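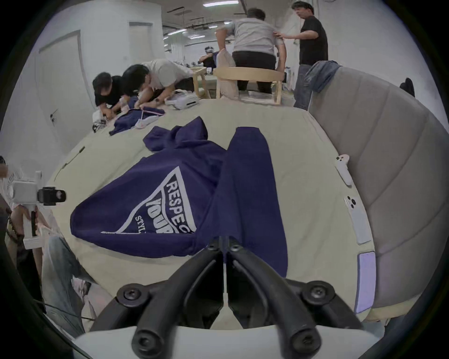 Pinça manual: falha de fecho e o que mudou na bancada

Na segunda-feira, 5 de maio, a recolha de dobragem de roupa do projeto Jultero foi interrompida a meio da manhã por causa de uma pinça manual que continuou a apertar depois de o operador ter largado o gatilho. Ninguém ficou ferido. A peça que estava a ser dobrada, uma camisola de algodão, ficou com um rasgão na manga e foi retirada do lote.

Segue o resumo da avaria, para quem não estava de turno e para as equipas que usam o mesmo modelo na sala Sinero.

O que aconteceu

O operador estava a puxar a manga para a alinhar com o corpo da peça. Ao soltar o gatilho, um dos dedos abriu e o outro ficou preso na posição de fecho, com o tecido entalado na articulação. A reação natural foi puxar. O tecido cedeu junto à costura do punho e a pinça recuou de repente, a curta distância da mão de um colega que segurava a peça do outro lado da mesa.

O operador pousou a pinça, desligou-a e avisou o posto vizinho. A sessão parou nos postos todos, conforme o procedimento, e recomeçou depois do almoço com as pinças de reserva.

A causa

A pinça foi aberta na oficina da Gindlow nessa tarde. O parafuso de um dos pivôs tinha desapertado e o dedo trabalhava com folga lateral. Com a folga, a mola de retorno saía do encaixe quando o dedo era forçado de lado, e puxar uma manga comprida faz exatamente esse esforço. Dentro da articulação havia também bastante cotão compactado, que acabou por travar o movimento.

O plano de manutenção previa uma verificação do aperto a cada 600 ciclos de abertura e fecho. Esse valor vinha dos ensaios com caixas e objetos rígidos e foi mantido quando passámos para a roupa. Com tecido o desgaste é diferente: há mais torção, mais puxões em diagonal e muito mais fibra solta. A pinça avariada estava dentro do prazo, portanto o erro está no plano e não em quem a usava.

Foram depois vistas as restantes pinças do mesmo lote. Em 2 delas o parafuso do pivô rodava à mão. Estão fora de serviço até receberem parafusos novos com fixador de rosca.

O registo de dados

Há um segundo problema, menos visível. O sensor de abertura mede a posição no gatilho e não nos dedos. Durante a falha, o ficheiro indica pinça aberta enquanto o vídeo mostra o dedo fechado sobre o tecido. Se esse episódio tivesse entrado no conjunto de treino, o modelo aprenderia com uma indicação errada.

A equipa do Stan, o nosso programa de validação, está a comparar a abertura registada com a imagem em todos os episódios gravados com as pinças do lote. Até essa comparação acabar, os episódios ficam em quarentena e não devem ser copiados para outras pastas. Quem precisar de dados para testes pode usar os do mês anterior, gravados com o lote antigo.

O que muda já

A verificação do aperto passa a ser feita a cada 200 ciclos nas sessões com roupa. Para objetos rígidos mantém-se o intervalo anterior.

A limpeza das articulações passa a ser feita no fim de cada sessão, com pincel seco. Não usar ar comprimido, que empurra o cotão para dentro do pivô.

Antes de começar, cada operador abre e fecha a pinça 30 vezes sem tecido e confirma que os dois dedos regressam à mesma posição. Se um deles se atrasar, a pinça vai para a caixa vermelha e pede-se outra.

Quando o tecido ficar preso, não puxar. Largar o gatilho, pousar a pinça na mesa com a peça ainda presa, desligar e só então soltar o tecido com a mão – mesmo que isso estrague o episódio. Um episódio perdido regrava-se em poucos minutos.

As duas pessoas que trabalham a mesma peça devem manter as mãos afastadas da linha de puxão. Telemóveis e comandos ficam na borda da mesa, longe da zona de dobragem, e os cabos soltos devem ser afastados antes de estender a roupa.

Ainda por resolver

Pedimos ao fornecedor uma cobertura flexível para as articulações, que impeça a entrada de fibra. A primeira versão limita a abertura dos dedos e não serve para tecidos grossos. Esperamos outra amostra ainda em maio.

Está também em estudo a passagem do sensor para a base dos dedos. Implica refazer a calibração de todas as pinças, pelo que não avançará antes do fim da recolha em curso.

Quem tiver notado folgas, estalidos ou um dedo mais lento nas últimas semanas deve escrever no registo de ocorrências do posto, indicando o número da pinça e a sessão. Servem também os casos em que a pinça voltou a funcionar sozinha – dois operadores já contaram situações dessas que não tinham sido registadas. As folhas novas de verificação estão na gaveta junto aos carregadores.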